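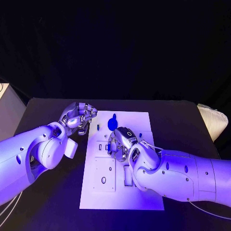
Why would a family that has never had a musician in it want to spend its Saturday mornings in a cold brick building learning to tune a piano? A parent put that to us in writing in our first year, and we still get some form of it before every enrollment. The short reply is that pianos are everywhere, most of them are out of tune, and the people who know how to fix them are retiring. The longer reply is the rest of this page.

About the school

Nondard School of Piano Tuning and Repair teaches adults and older teens to tune, regulate and repair upright and grand pianos. We are a small trade school. We don't teach people to play, and you don't need to play to enroll. Many of our graduates can manage a scale and a few chords and make a good living.

The school began as a repair shop called Valleo Piano Service. The shop took on trainees one at a time, and after a while there were more people asking to learn than there were pianos waiting to be fixed. We moved to the old seed warehouse on Cuervo Street, put the shop at the back and the classrooms at the front, and changed the name. The shop still runs. It takes in outside work during the school year and students help with it once they have passed the first part of the course.

What we teach

The full course has 2 parts. The first part is tuning by ear. Students learn to hear beats between two strings, set a temperament in the middle of the keyboard, and carry it out to the top and bottom. We allow electronic tuning devices in the second part, after a student can tune a piano without one. Some schools do this the other way around. We have tried both and prefer ours.

The second part covers the action, which is the set of moving pieces between the key and the string. Students take an upright action out, clean it, replace worn felt and leather, straighten hammers, and put it back so that all the keys feel alike. After that they do the same with a grand. String replacement, tuning pin repair and pedal work come near the end, along with a short unit on writing estimates and talking to customers about pianos that are not worth saving. That last unit was added at the request of former students.

The full course runs 20 weeks and starts each March. Classes meet in the evening and on one weekend morning. A shorter course for people who only want to look after their own piano is offered when there is enough interest.

How classes work

We cap each class at 19 students. There is no lecture hall. A lesson usually starts with a short talk at the bench, then everyone goes to an instrument and works. Tuning is noisy and takes concentration, so the practice rooms have heavy doors and we ask people to keep hallway talk low. Phones stay in the lockers.

Students buy their own basic kit: a tuning lever, rubber mutes, a felt strip and a tuning fork. We can order these for you at cost. Larger tools are shared and stay in the building.

The pianos

Most of our practice pianos were given to us by churches, schools and families. We are glad to hear from anyone with a piano to give away, but we can't take every one. Please send us the maker's name, the serial number if you can find it, and a note on where it stands and how many steps there are to the street. A cracked plate or loose pin block usually means we will say no, although we sometimes take such a piano for parts.

Pianos repaired by students are checked by an instructor and sold at a low price to local households. The money goes toward strings, felt and moving costs. Delivery inside Naketti is included. Outside town we can give you the number of a mover.

Fees and admission

There is no entrance exam. We ask for a short visit so that you can sit in on a class and try a lever on a practice piano. You should be able to lift a moderate weight and stand for an hour or more. Hearing loss does not rule you out, but please tell us about it so we can talk through how you would work.

The registration fee is $255 and is taken off the tuition. It is refunded in full if you withdraw before the first class. Tuition can be paid monthly. The current schedule of payments is available from the office.

Visiting

The office is at the Cuervo Street door, up the ramp. The shop entrance on the alley is for deliveries only. Street parking is free after business hours, and the bus stops at the corner.

Page last updated 2018-11-13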